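Chapter 3
Before You Sign: Costing a Gripper

Salespeople quote the price of the arm. They are slower to mention the fingers, the spare pads, the fitting and the days lost while someone learns to use it all. When Mallance priced its first kitchen cell, the quotation ran to 12 lines and left out replacement parts. The extras came to 2,272 pounds by July.

This chapter asks what you should know before money changes hands. Treat any promised payback date with suspicion, including your own.

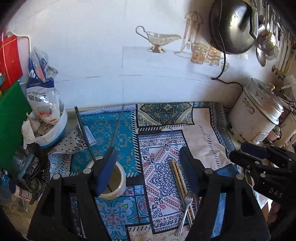
Budgets tend to assume a tidy worktop. Kitchens seldom oblige, and a supplier's trial on one clean block proves little. Ask to see the fingers work where a cup with brown liquid in it stands close to chopsticks and a fork on a patterned cloth. If the supplier hesitates, add a line for further trials.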